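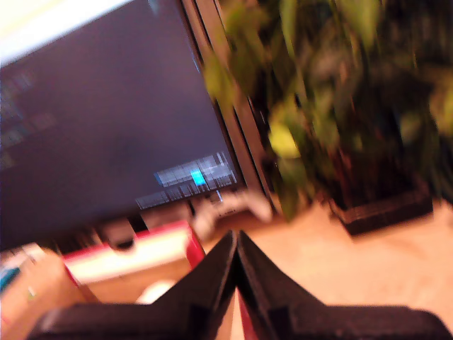 Las reglas del buen gesto

¡Por fin se habla de normas en los talleres de robótica, y con ganas! Durante años cada laboratorio grababa sus demostraciones como podía, y el que llegaba después heredaba carpetas imposibles de entender. La guía de buenas prácticas que circula entre los equipos de Heninard y Priditz ocupa 14 páginas y se lee de un tirón (yo la leí dos veces).

Lo que más me gusta es lo concreta que es. Pide comprobar el cierre de los dedos antes de cada sesión, anotar los objetos que hay sobre la mesa y marcar los tramos con imagen movida sin borrarlos. Los descartes se guardan aparte, con su motivo escrito. Cada tarea se repite hasta 100 veces, y el operador descansa cada cuatro series.

En Shin la aplicaron a un archivo de 581 grabaciones y tuvieron que volver a etiquetarlo entero. ¡Menudo trabajo! Pero ahora cualquiera puede abrir una toma y saber qué se intentaba hacer en ella.

Queda pendiente el capítulo sobre pantallas y datos personales, que prepara Radov. El borrador se espera para junio, y ya hay quien discute hasta las comas.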